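Home Stories Archive Submit Contact

The Night Cell at Radell

Larasati Teoh had looked after the cell at Radell since it was uncrated, and she still said good evening to it when she came on shift, quietly, so the fellows over in packing wouldn't hear. There were two arms, and she called the left one Gollside, after the town where her grandmother had kept bees (her grandmother had been steady with her hands too, and just as stubborn before breakfast).

Lately Gollside had been squeezing. You'd give it a paper cup and it would hold on as though somebody meant to take the cup away, and by the end of a run there'd be a soft dent in every rim. So Larasati pulled up her stool, reseated the little plug under the wrist, wiped down the finger pads with a cloth, and brought the closing force down a hair at a time, the way you'd turn down a radio in a house with a baby sleeping in it.

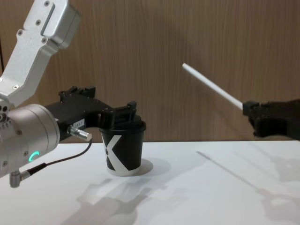

Green ring lit, cup by the rim, and the other arm holding its white rod.

"Gently now," she told it, and leaned in close to look at the rim.

She had 227 cups in the box beside her and all night to use them, if it came to that. Old Lindgren, who had taught her the trade, used to say that a gripper was only as patient as the person tuning it, and he'd said it so often, over so many thermoses of terrible coffee, that she heard it now in his voice. She took the force down one more hair, wrote the number in the logbook, and reached into the box for the next cup.

23 comments 818 shares

© January 2021 Firnolow Stories | Contact | Back to top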